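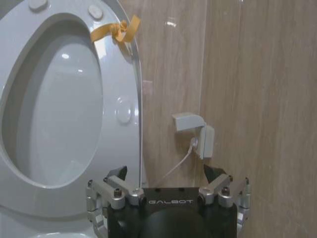 La pinza ante el asiento levantado, con la cinta amarilla anaranjada atada en la esquina superior. Vista desde la cámara de muñeca.

Proyecto Nello: informe de avance para Dremside
A la atención de Nobuhle Potgieter
Prepara: Virgilio Enriquez, por el equipo de Nello
29 de julio de 2023

Estimada Nobuhle:

Antes de nada, gracias por la paciencia con las fechas. Te prometí este informe para cuando tuviéramos el primer bloque de demostraciones terminado, y el primer bloque, como verás, se nos hizo más largo de lo que yo había calculado en la propuesta (fui optimista, y Vira me lo recordó con mucho cariño cada vez que abríamos el cronograma). Te cuento todo con cierto detalle porque sé que tienes que presentarlo a tu vez y prefiero que te sobre material a que te falte.

Dónde estamos

La propuesta hablaba de enseñar tareas de limpieza y orden de un baño doméstico a un brazo con pinza de dos dedos, a base de demostraciones hechas por personas. Para esta primera fase acordamos 500 demostraciones válidas. A día de hoy tenemos 352 revisadas y aceptadas. Las restantes están programadas, con turnos asignados, y el ritmo de las últimas sesiones es bastante mejor que el de las primeras, así que no pido ninguna ampliación de plazo para la fase. Si la cosa cambiara te lo diría enseguida, por teléfono y sin adornos.

Las tareas del bloque son las que figuraban en el anexo: bajar el asiento del inodoro desde la posición vertical, levantarlo, bajar la tapa, colocar un rollo de papel en su soporte y pasar un paño por la repisa. La de bajar el asiento es la más avanzada y la que más nos ha enseñado. Parece un gesto tonto, y uno lo hace en casa sin mirar, pero para quien maneja el brazo a distancia hay que acercarse de lado, decidir por dónde se toca el borde, empezar a mover y acompañar la caída hasta el final sin soltar demasiado pronto. Todo eso con una vista en la que los dedos de la pinza ocupan buena parte de la parte baja y hay que aprender a mirar entre ellos.

Cómo estamos enseñando

Trabajamos con dos maneras de mostrar la tarea. La primera es guiar el brazo con la mano, poniéndolo en modo libre y llevándolo por el recorrido. La segunda es el mando a distancia: la persona se sienta en el puesto, mira las cámaras y mueve el brazo con los controles. Empezamos casi todo guiando a mano porque se aprende rápido y da confianza, y Sipho Le Roux, que llegó al equipo sin haber tocado nunca un robot, a media mañana ya estaba haciendo recorridos muy decentes.

Lo que pasa con la guía a mano en un baño es que falta sitio. Entre el inodoro y la pared queda un hueco en el que cabe el brazo o cabe la persona, y las dos cosas a la vez se hacen incómodas; además, el codo de quien guía acababa apareciendo en las grabaciones, y tuvimos que descartar un buen puñado. Desde entonces usamos la guía a mano para ensayar una tarea nueva y para la repisa, donde se puede estar de pie con holgura, y el mando a distancia para todo lo que ocurre junto al inodoro. El cambio nos costó varios días de reorganización. Creo que fue la mejor decisión del trimestre, y el mérito es de Prakash Kandasamy, que la venía defendiendo desde la primera semana mientras yo insistía en que ya nos acostumbraríamos.

Cada demostración sigue la misma rutina. Se comprueba la posición de partida, se anuncia en voz alta la tarea, se graba, se detiene la grabación y la propia persona que ha manejado el brazo marca si la da por buena. Después otra persona la revisa sin conocer esa primera nota. Cuando las dos opiniones coinciden, la demostración entra o sale; cuando no, la vemos juntos al final del turno con un café. Esas charlas han resultado ser de lo más útil, y de ahí han salido casi todos los cambios del manual.

Los operadores

Tenemos cuatro personas formadas: Sipho, Prakash, Vira Hutsuliak y yo mismo, que opero cuando falta alguien y soy, con diferencia, el más lento. Vira lleva la formación y ha escrito una guía de bienvenida que te adjunto aparte. Recomiendo mucho leer el apartado sobre el cansancio. Al principio hacíamos turnos largos y la calidad bajaba de forma muy clara al final: movimientos más bruscos, aproximaciones repetidas, dedos que cierran antes de tiempo. Ahora el turno de mando dura 20 minutos y luego se cambia de puesto, a revisión o a preparar la tarea siguiente. La gente sale menos tensa y se discute menos por la silla buena.

Otra cosa que aprendimos es que cada operador tiene su letra, por decirlo así. Vira entra siempre desde arriba, Prakash prefiere venir por un costado y Sipho hace una pequeña pausa antes de cada contacto, como quien toma aire. Al comienzo yo quise uniformar todo eso y redacté unas instrucciones larguísimas. Las retiramos. Vamos a conservar la variedad en la aproximación y a ser estrictos solo con el contacto y con el final del movimiento, donde las diferencias sí confundían al modelo en las pruebas pequeñas que hicimos.

Lo que nos ha dado problemas

El brillo, sobre todo. Los materiales del baño reflejan mucho: el plástico blanco del asiento, los paneles de la pared, el metal de la propia pinza. Con la luz a plena potencia aparecen manchas claras que se mueven cuando se mueve la cámara, y el operador pierde el borde del asiento justo cuando más lo necesita. Hemos probado a bajar la luz y a cambiarla de sitio. Bajarla no convenció a nadie, porque entonces lo blanco contra lo beige se vuelve una sola cosa. Cambiarla de sitio ayuda y lo hemos dejado así de momento, aunque Sipho quiere repetir la prueba con una lámpara difusa que ya está pedida.

También nos preocupaban los cables. En una pared de baño hay enchufes, y de los enchufes cuelgan cables, y un cable blanco y fino se ve mal en la cámara de muñeca cuando pasa por detrás de los dedos. Hemos añadido un paso a la comprobación inicial: la persona que prepara la tarea mira por dónde va cada cable y lo dice en voz alta antes de que el operador tome el mando. Suena un poco a cabina de avión, pero ya se hace sin pensar.

Hubo además un retraso con Jekemo, el programa con el que registramos y ordenamos las grabaciones. Tras una actualización, los archivos de la cámara de muñeca y los de la posición del brazo dejaron de ir sincronizados, y lo detectamos tarde. Perdimos 37 demostraciones. Fue un disgusto grande, no te voy a decir otra cosa, y la responsabilidad es mía por haber aceptado la actualización a mitad de un bloque. Desde entonces, la primera grabación de cada turno se abre y se mira entera antes de seguir, y no se toca ninguna versión hasta que se cierra el bloque. Esas grabaciones no están incluidas en el total de aceptadas.

Primeras pruebas con lo aprendido

Esto es provisional y te pido que lo trates como tal. Con una parte de las demostraciones de bajar el asiento entrenamos un primer modelo para ver si íbamos por buen camino. El brazo se acerca con bastante soltura, encuentra el borde la mayoría de las veces y empieza el movimiento bien. Falla sobre todo en el acompañamiento: suelta antes de tiempo y el asiento termina de caer solo. Revisando nuestras propias demostraciones vimos que en muchas de las primeras nosotros hacíamos exactamente lo mismo, por prisa o por comodidad, así que el modelo no ha hecho más que copiarnos con mucha fidelidad. Vira lo encontró graciosísimo. Yo tardé un poco más.

Por ese motivo hemos endurecido el criterio de aceptación para el final del movimiento y volveremos a mirar las demostraciones antiguas de esa tarea. Es posible que alguna de las ya aceptadas se caiga de la lista. Si ocurre, lo verás reflejado en la hoja mensual con una nota.

Levantar el asiento va más despacio. Es una tarea que pide meter un dedo por debajo del borde, y los operadores necesitan varios intentos para encontrar el ángulo. De la tapa y del rollo de papel tenemos pocas grabaciones todavía y prefiero no adelantar impresiones.

Presupuesto

El gasto va conforme a lo previsto en personal y por debajo en material, porque todavía no hemos comprado el segundo juego de puntas para los dedos. Quisiera pedirte permiso para destinar lo que sobra en esa partida a la lámpara difusa y a una silla decente para el puesto de mando. Es un traspaso pequeño dentro del mismo capítulo, pero según el convenio necesito tu visto bueno por escrito. Te basta con contestar a este correo.

Lo que viene

En las próximas semanas queremos terminar las demostraciones de bajar y levantar el asiento, y solo entonces pasar a la tapa. Prakash preparará la comparación entre guía a mano y mando a distancia que pedisteis en la reunión de arranque, con la tarea de la repisa, que es la única en la que tenemos suficiente de ambas cosas. En noviembre nos trasladamos al piso de Siriwan, que tiene un baño más estrecho y con otra distribución, y ahí veremos cuánto de lo aprendido se sostiene. Me encantaría que vinieras a verlo, y si te animas a sentarte al mando, Vira ya ha dicho que te forma ella.

Me quedan dos preguntas para ti. Una es si Dremside necesita las grabaciones descartadas o nos autoriza a borrarlas al cerrar la fase, pues ocupan mucho espacio. La otra es si el informe siguiente debe seguir este mismo formato o preferís la plantilla nueva de la que me hablaste, porque en ese caso te agradecería que me la enviaras pronto y voy rellenándola con calma.

Un abrazo grande de parte de todos,

Virgilio Enriquez
Proyecto Nello

Adjuntos: guía de bienvenida para operadores (Vira Hutsuliak); calendario de turnos; hoja mensual de demostraciones.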